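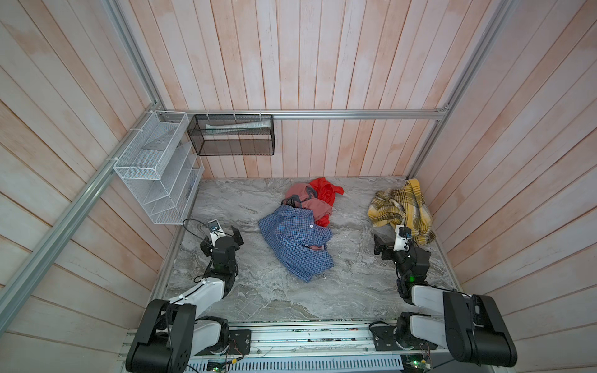
Week 2: Low-voltage wiring and why the last light on the run is dim

Notes for Landscape Lighting Basics, Neddale evening course
Liis Grīnberga

Last time we spent far too long on fixture shapes (my fault, I love a bollard) so we're jumping straight into wire this week. Bring the worksheet from last time if you still have it. If you don't, there's a stack by the door.

Where we left off

You have a transformer on the outside wall. It takes regular household power and steps it down to 12 volts, and from there a two-wire cable goes out into the yard. Every fixture hooks onto that cable. So far so good! The trouble starts when the cable gets long, because wire resists the current running through it and you lose a little voltage with every foot. By the time you reach the lamp at the bottom of the garden, it may be getting 10 volts or less. With the old halogen lamps you could see this right away, a nice warm glow near the house and sad orange dots by the fence. LEDs are more forgiving. Many of them hold their brightness over quite a wide range and then flicker or quit when the voltage gets too low, so check the range printed on the box before you buy.

The rule of thumb

I know some of you hate formulas, but this one is friendly:

voltage drop = (total watts x length of cable in feet) / cable constant

The constants I use for 12-volt cable are in your handout. I'm going to keep it simple and stick to 12-gauge tonight, with a constant of 7500. Length is one way, from the transformer to the end of the run. The formula pretends that all the fixtures are bunched up at the far end, so your real drop will usually be smaller. I like that, it leaves a cushion.

Worked problem: the Grinholm driveway

Deividas Ots let me use his plans for this one (thank you, Deividas). The run is 202 feet long, and he wanted twelve path lights at 4 watts each, so 48 watts in all.

48 x 202 = 9696
9696 / 7500 = 1.29 volts, near enough

Take that away from 12 and the last fixture sees about 10.7 volts. His LEDs were rated for 9 to 15, so he's fine. Now try the same thing with twelve 20-watt halogens, which is what the house had before. You get 240 watts and a drop of nearly 6.5 volts, and you can imagine how that looked.

Ways to fix a bad run

Use thicker cable. Lower gauge number means thicker wire, and yes, everybody gets that backward at least once. I still do when I'm tired.

Split the run. Two cables with six lights each, both starting at the transformer. Each one carries half the load.

Use a T layout. Bring the cable to the middle of the row and branch both ways. This is my favorite for long front walks, and it evens out the brightness between the two ends.

Use a higher tap. Some transformers have 13, 14 and 15 volt terminals as well as the 12. Fine for a long run, but work out what the nearest fixture will get, too, or you'll be cooking the first lamp to save the last one.

Connectors

Please, please don't use plain indoor wire nuts in the ground. You want the gel-filled kind, or a direct-burial splice. The pinch-on connectors that come in the box with cheap kits are quick, but they're the first thing I look at when half a yard goes dark. Leave a loop of spare cable at each fixture so you can move it later (your plants will grow, I promise).

Bury the cable as deep as your local code and the cable maker ask for, and call the utility locating service before you dig anything. Anything on the household-voltage side of the transformer is a job for an electrician, and that goes for adding an outlet as well.

For next time

1. Sketch your own yard, or the Ikness plot on the back of the handout. Mark the transformer and every fixture.

2. Add up the watts. Pick a transformer with some room to spare; I load mine to 80 percent at most.

3. Work out the drop for each run and write down what the last fixture gets.

4. Redo the longest one as a T and compare.

The wire samples go back in the gray tote, and the voltage meters need to be switched off before you put them away. We went through a lot of batteries in March.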